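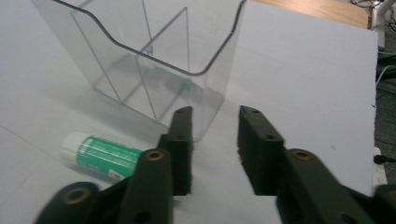
Figure 4. Transparent desk bin with lowered front wall and internal divider; glue stick on the board beside it.

3.2 Containers and sorting items

Desk items were sorted into rectangular bins of clear plastic (Fig. 4). The front wall is lower than the sides, and a vertical divider splits the interior into compartments. Clear walls leave stored items in view from the side, but the divider is hard to make out against a pale surface – its edges show mainly as thin lines.

Glue sticks were treated as a separate class. Their length makes orientation relevant: a stick may be stored upright or laid flat, and both were scored as correct if it stayed within one compartment. Of 506 placements, 40 were excluded under the criteria of Bang and Montecinos. Items left on the board at the end of a trial were scored as unsorted.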